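Zunamness progress, such as it is. November got away from me.

Spent most of the evening at Workcombe on the arm's homing routine. 53 runs, 6 bad ones, all at the far end of its reach. Belt tension probably. Or my math.

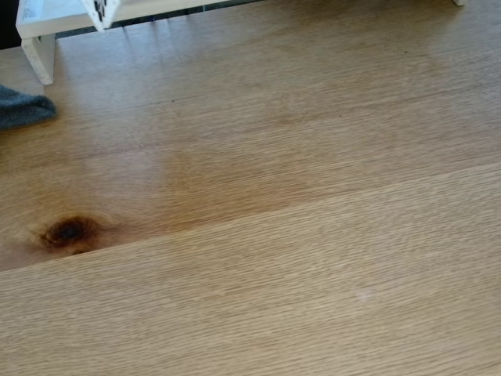 The work surface, knot and all. Riser at the back with the marker card on it.

Glare is the next headache. Glossy finish, pale streaks toward the riser, and I don't want them near the marker detection. Going to try a matte mat - or just turn the lamp off and see waht happens.

Also swapped a 1000 uF cap onto the servo rail. Less twitchy. Not cured.

Next: new belt, then recalibrate teh base joint.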